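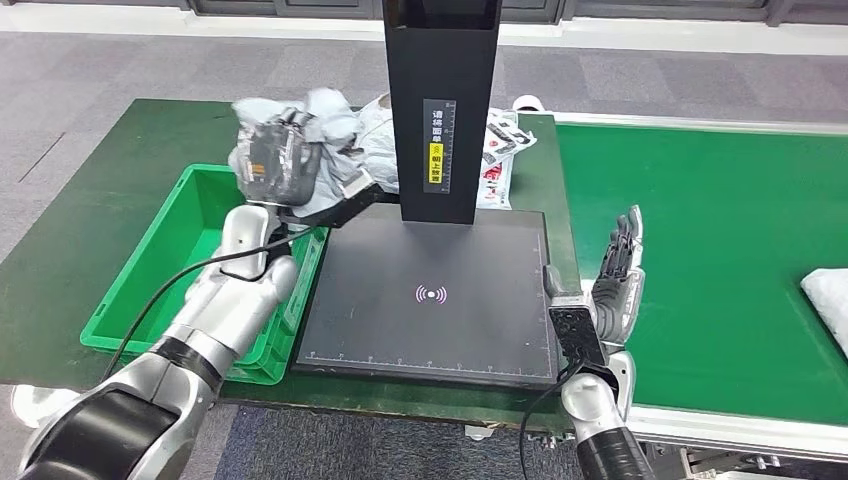
Posted by Svyatoslav Hordiienko on 8th November
Filed under: Packing bench, Small warehouse

How to Lay Out a Scan-and-Send Bench for Soft Parcels

I love a good packing bench. I've rebuilt ours at Skamwood more times than my coworkers would like, and every time I find another little thing that makes the day go easier. Boxes are simple enough. Soft parcels (poly mailers, bubble sleeves, anything that slumps when you put it down) are where a bench really earns its keep, so that's what we'll set up today.

You'll want a free afternoon the first time. After that, moving things around takes minutes, and it's kind of fun!

What you'll need

A flat table you can stand at comfortably
An open-top plastic crate for parcels waiting to be scanned
A scanning station with a flat pad and a reader overhead
A conveyor, a cart or a second table for whatever is finished
Tape measure, masking tape and a marker
A stack of parcels to practice with, the messier the better

Step 1: Pick your direction

Decide which way the parcels travel and stick with it. I go left to right. My friend at Adwood runs hers right to left and loves it, so use whatever suits the room. Put a strip of masking tape on the edge of the table with an arrow on it. It looks silly for a day and then everyone is glad it's there, especially on a first shift.

Step 2: Clear the table completely

Take everything off. Mugs, pens, the tape gun that doesn't work, all of it. Wipe the top down and let it dry. A plain, smooth surface is wonderful for mailers because they slide instead of catching. If your table has a rough or splintery top, cover it with a mat and tape the mat down at the corners so it doesn't creep.

Step 3: Set the scanner first

Start with the scanner and build everything else out from it. Stand where you plan to work, let your elbows hang, and bring your hands up in front of you. The middle of the pad goes under your hands. Our table is 60 inches long and I still got this wrong the first time by centering the scanner on the table instead of on the person.

Run the power cable off the back and tape it down the table leg. Then test a few labels before you do anything else. Overhead light bouncing off shiny plastic can make a perfectly good barcode hard to read, and it's much easier to turn the station a little now than after the rest of the bench is in place.

Step 4: Park the crate beside it

Slide the crate up to the incoming side of the pad, close enough that you can lift a parcel out and set it down without taking a step. Leave a hand's width between the two. You need that gap, trust me. Floppy corners hang over the rim of the crate and drag across the pad if it's any closer.

Keep the crate loosely filled. I used to heap ours up and spend half my time picking mailers off the floor. When the pile gets well above the rim, stop and start another crate.

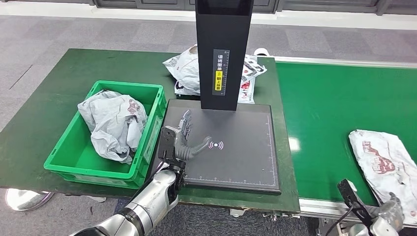
Step 5: Give the finished parcels a way out

My favorite part of the whole build is the exit side, and it's the part people leave until last. Once a parcel is scanned, you want it gone, off the table and out of your sight. A conveyor right up against the table, like the green one on the right, is a dream for this, and the crate sits over at the far left so there's no mixing up what's waiting with what's done. If you don't have a belt, a cart at table height does the same job. Padilla, our old supplier, sent us one with a lip along the edge, and I took a saw to that lip in August. Mailers kept snagging on it. Best ten minutes I spent all summer!

Step 6: Practice the label-up habit

The strip on the front of the scanner column says 请将面单朝上放置, which means "please place with the shipping label facing up." It's good advice for any reader that looks down at the pad. With boxes you barely think about it. With crinkly plastic you do, so here's the routine I teach:

Lift the parcel with one hand and find the label before it reaches the pad.
Turn it in the air, then lower it label up.
Smooth the plastic over the label with the flat of your other hand, once, from the middle outward.
Take both hands away and scan.
Send it on its way.

If a clear sleeve is wrapped loosely around something boxy, pull the slack to the back and tuck it underneath. Wrinkles across a barcode are the number one cause of a rescan on our bench.

Step 7: Use the rulers

If your pad has measuring marks along the edges, put them to work. Line the parcel up with one corner and read off both sides. Do this for soft parcels after you've smoothed them, and measure to the widest point, bulge included. I write the awkward ones on a card and keep it near the column: Flullik sleeves, for instance, always come out wider than the size printed in our catalog.

Step 8: Find a home for the spares

Extra mailers and rolls can live along the back edge of the table, behind the column. They're in reach and still out of the working area. Just keep them low, and check that nothing slides forward onto the pad when you bump the table.

Step 9: Run a real batch

Now the good bit. Put on some music and run a full crate through at a normal pace. Notice where you reach, twist or wait. Move one thing, then run another crate. On our last rebuild we did 352 parcels in a day with only 3 rescans, and I may have done a small dance.

We send out about 4000 parcels in a busy month, so shifting a crate a few inches matters a lot to our shoulders. When the layout feels right, mark the corners of the crate and the scanner with tape so you can put them back after cleaning. I use blue tape for the crate and white for everything else.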